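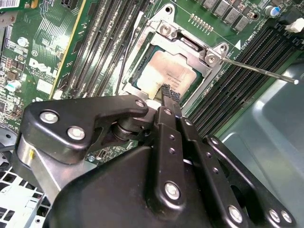 Replacing the Processor in a Dell Tower

Prepared by Nithin Nadar. Reviewed by Padmavathi Chettiar. Last revised 2022-06-25.

These instructions cover a processor swap in a desktop tower with a lever-type socket. They assume that the replacement chip is on the manufacturer's support list for that system and that the BIOS has been updated with the old processor still installed. Do the BIOS first. A board that does not recognize the new chip may not start at all, and the update cannot then be run without refitting the old one.

Tools and supplies

Phillips #2 screwdriver
Wrist strap with clip lead
Isopropyl alcohol, 99 percent
Lint-free wipes
Thermal paste
Antistatic tray or bag for the old processor

Preparation

1. Shut the system down from the operating system. Sleep and hibernate are not sufficient.

2. Unplug the power cord, then hold the power button for ten seconds to discharge the supply.

3. Disconnect all remaining cables. Label any that are not obvious.

4. Remove the side panel and lay the tower flat with the open side up. Clip the wrist strap to bare metal on the chassis.

Removing the cooler

5. Unplug the fan lead from the board. Pull on the connector body – the wires will come out of the crimps if they are used as a handle.

6. Loosen the cooler screws in a diagonal pattern, a few turns each, until all are free. On most of these coolers the screws are captive and stay in the bracket.

7. Twist the cooler slightly in both directions before lifting. Old paste can hold hard. If it does not move, refit the cooler and the fan lead, run the machine for a few minutes to warm the paste, then repeat from step 1.

8. Wipe the cooler base with alcohol until the cloth comes away clean.

Opening the socket

9. Press the lever down and outward to clear its catch, then raise it fully. Open the retention bracket.

10. Lift the old processor straight up by its edges and place it in the tray. Do not slide it.
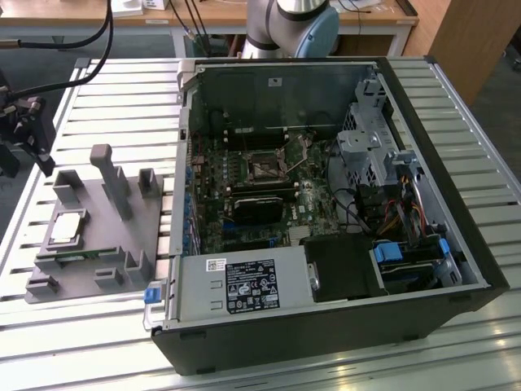
Gondley Bench Notes, Issue 741, page 2

11. Inspect the socket under a good light, from at least two angles. On a land grid socket the contacts should form an even pattern with no dark spots. Stop if any contact is bent. Do not blow into the socket; moisture from the breath leaves residue.

Fitting the new processor

12. Match the alignment marks and notches on the chip to those on the socket. Lower it flat and let it settle under its own weight.

13. Close the bracket and bring the lever down under its catch. Some resistance is normal on a land grid socket. If the lever needs unusual force, open it and check the seating.

14. Apply a small dot of paste to the center of the processor. Set the cooler down level and tighten the screws in the same diagonal pattern until they stop.

15. Reconnect the fan lead.

First start

16. Connect power, monitor and keyboard only. Enter BIOS setup and confirm the processor name and core count.

17. Watch the temperature reading for five minutes. A rapid climb toward 100 °C means poor cooler contact. Shut down, clean both surfaces and repeat step 14 with fresh paste.

18. Refit the side panel and the remaining cables.

Corrections to Sharada Shetty at the Gondley bench desk, extension 3216.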